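Keeping It Crisp: How Long Does Cabbage Last in a Student Kitchen?
Project report, Food and Home Studies
Mwajuma Kariuki
November 6, 2024

Why I picked this subject

My grandmother kept cabbages in a box of straw under the back stairs, and she would be eating them well into spring. I, on the other hand, have thrown away more slimy half heads than I would like to admit in a report that is going to be graded. So when we were told to choose a question about food waste at home, I knew right away what mine would be. I wanted to find out which ordinary way of storing a cabbage keeps it fit to eat the longest, using only things that people in shared housing already have.

What I did

I bought green cabbages from the Boateng stall at the Saturday market, all from the same delivery, and weighed each one on the kitchen scale as soon as I got home. The smallest came in at 698 grams and the largest at 911 grams, a wider spread than I had hoped for, but Mr. Boateng had already been very patient with me turning over his crates. One group went into the refrigerator drawer with nothing around it, one went in wrapped in a damp dish towel, and one stayed in a cardboard box in the unheated hallway. Every few days I weighed them all again and wrote down how the outer leaves looked and felt. The whole thing ran for 20 days, and my roommates were very good about it, considering how little room was left for their milk.
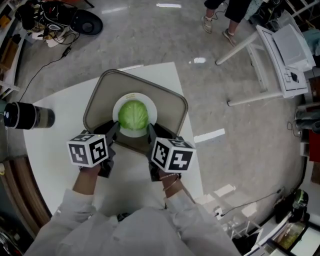
Weight loss was easy to measure, but freshness took more thought. I ended up with a simple score based on color, firmness and smell, and I tried to judge each cabbage in the same light and at the same time of day. It helps to have the head up on a plain white plate, like the one in the photo, where a green leaf shows its color well and any yellowing would stand out. In my first week I was judging them on a dark cutting board, and I suspect I scored a few of them too kindly.

What I found

The towel group did best by a good margin. Those heads lost the least weight and were still squeaky when I pressed them on the last day. The bare ones in the drawer went limp on the outside, though once I peeled off two leaves the rest was perfectly good. The hallway box started well and then suffered during a warm spell.

What I would change

I would start in June next time, when I could compare early cabbages with the dense fall ones, and I would borrow a proper thermometer for the hallway. I would also like to test cut heads, as that is how most of us really keep them. The leftovers became soup and a very large bowl of slaw, and the outer leaves went to my neighbor's rabbits.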